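Jiltano Skater Two-Arm Teaching Cell

Overview
Products > Teaching cells > Skater

The Skater is an enclosed bench cell for recording two-arm handling tasks by remote control. An operator moves a pair of leader arms at a separate station and the follower arms in the cell copy the motion joint for joint. Arm positions, gripper opening and all video streams are logged to one file on a common clock.

It is supplied to labs and integrators who need a large number of demonstrations of the same task, with small changes in object position between takes.

Follower arms
Both arms bolt to a single black rail along the front of the cell. Each carries a parallel gripper with flat fingers and a wrist camera module. The cable conduit runs outside the links and can be replaced without removing the arm. Joint data is recorded at 30 Hz, matched to the video rate.

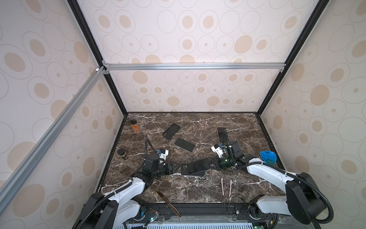
Handover tasks, in which one gripper holds a part while the other closes on it, are the most sensitive to rail alignment. The two bases should be checked against each other with the supplied gauge after any move of the cell. An offset of 2 mm at the rail is enough to spoil a thin-object grasp on the far side of the table.

Leader station
The leader arms have the same joint layout as the followers and are counterbalanced. Trigger handles set the gripper opening. A foot pedal starts and ends each take, and a double press marks the take as rejected. Rejected takes stay on disk until the operator clears them.

Enclosure
Aluminium extrusion frame with inside wall panels. Panels and table tops can be swapped to vary the background between recording sets. A fixed camera covers the full work area. Do not hang fixtures from the diagonal bar.

Software
Tveit Recorder is included with the cell. Takes can be replayed on the follower arms at reduced speed, and trimmed at either end before export. The Jerna export module is licensed separately.

Supplied with the cell
Follower arms: 2
Leader arms: 2
Spare finger pads: 10
Foot pedal, alignment gauge, emergency stop, power supply

Lead time and service
Orders placed before the end of May ship with the current rail. Units after that use a revised rail with the same hole pattern. Please state mains voltage and plug type when requesting a quote.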